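Keloretti 家务整理示教数据集:README

阅读时间:6 分钟

版本说明日期:26/01/2020

## 这是什么

Keloretti 是一批手持夹爪示教数据。操作者两手各握一只夹爪,在真实住家里拿东西、放东西、收东西,夹爪上的相机负责记录。全集共 2151 条片段,来自 74 个家庭,每条片段对应一段连续操作。没有剧本,只有一张任务卡,任务卡上的字也不多,因为写多了大家就不看。

数据由 Lorkow 小组采集和整理,训练与回放用的工具叫 Alva,放在另一个仓库里。两个仓库的版本号对不上,这件事我们知道,请不要再提 issue 了。

## 为什么用手持夹爪

我们最早走的是遥操作路线:人坐在这头,机械臂在那头,中间隔着延迟和一个脾气很大的驱动程序。这样录出来的动作很干净,也很慢,捡一块积木的工夫够人喝完半杯茶。在 Prarnilstead 的试验间里录了 300 条以后,我们把遥操作降级成了对照组,它们现在单独放在 `teleop/` 目录下,没有并入上面的总数。

手持夹爪的好处是人可以直接上手。手腕怎么转、到跟前怎么减速、夹歪了怎么重来,都照原样留在轨迹里。坏处也在这里:人会偷懒。任务卡写“逐件放入容器”,就有人用夹爪把东西一路推过去。推过去的片段我们保留了,标签是 `push`,没有写成 `creative`,虽然标注时有人强烈建议。

## 场景与物品

采集地点以客厅地面、沙发前和餐桌为主。物品由各家自备,我们只要求夹得住、摔不坏。结果收上来的东西以零食和毛绒玩具居多,偶尔夹着一两件电子配件,很能说明大家家里地上平时都有什么。

软包装是本数据集里最磨人的一类。塑料袋会皱、会反光,袋口的锯齿边有时夹住了,里面的面包却还在往下坠。硬质小件则是另一种麻烦:夹得住,角度不对就放不进去。双手任务里这两类常常同时出现,一边是独立包装的法式小面包,一边是 USB 设备,两只夹爪对力度的要求完全不是一回事。
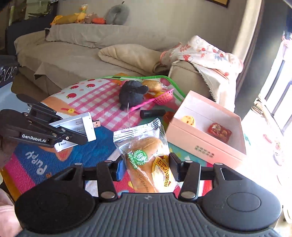
Nithin Krishnan 读完初稿后回信说,软包装那一段写得太客气了。他认为只给夹爪开合宽度是不够的,同样的宽度,夹面包袋和夹硬壳,接触状态差得很远,模型从宽度里学不出“再紧一点就扁了”。他还问,既然操作者自己手上有感觉,为什么不让他们在松手后口头报一个轻重,哪怕只分三档。

这条意见我们采纳了一半。从九月那批开始,部分片段附带 `grip_note` 字段,取值为轻、中、重。另一半没有采纳,原因是有一位操作者全程只报“还行”,我们至今没想好该归到哪一档。

## 目录结构

- `episodes/`:主体片段,每条一个文件夹
- `teleop/`:遥操作对照组
- `cards/`:任务卡原文,错别字保留
- `splits/`:训练与验证划分,按家庭切分,同一个家不会同时出现在两边
- `broken/`:时间戳出过问题的片段,修好了会搬走,目前搬家进度缓慢

## 每条片段里有什么

- 左右夹爪各一路视频
- 左右夹爪的六自由度位姿,已对齐到同一时钟
- 开合宽度,单位毫米
- 任务卡编号和一句中文描述
- `grip_note`,可能为空

位姿在光照太强的窗边会漂。我们做过一轮平滑,漂得厉害的段落标了 `pose_ok = false`。训练时请先看这个字段,再来问为什么机械臂想去够天花板。

## 标注方式

每条片段由两人分别切分动作,边界不一致时取交集。分歧最大的动作是“放下”:有人认为物品碰到底面就算,有人认为夹爪松开才算。最后以松开为准。早期有 65 条是按前一种理解标的,已经重标,旧标签留在 `labels_old.json` 里,供想吵架的人参考。

## 已知问题

- 左手数据质量低于右手。操作者大多是右利手,左手经常只负责拿着不动。
- 儿童地垫花纹密,浅色包装放上去以后,视觉检测的框会乱跳。
- 失败重试没有删。如果只要一次成功的片段,请用 `retry == 0` 过滤,剩下的会比你希望的少。
- 毛绒玩具一律标为 `plush`。我们试过按动物分,分到第二天就停了。

## 使用建议

直接把人手轨迹搬到机械臂上,多半会撞到关节限位。Alva 里有一个重定向脚本,默认参数偏保守,动作看上去像在端一碗很满的汤,建议先这样跑通,再慢慢调快。双手任务请同时加载两路位姿,只用单侧训练出来的策略会很有礼貌地等另一只手,一直等下去。

## 许可与反馈

研究用途可自由使用,转发时请保留本文件。发现标签错误请提 issue,并写明片段编号。只写“感觉不对”的,我们也会看,排在后面。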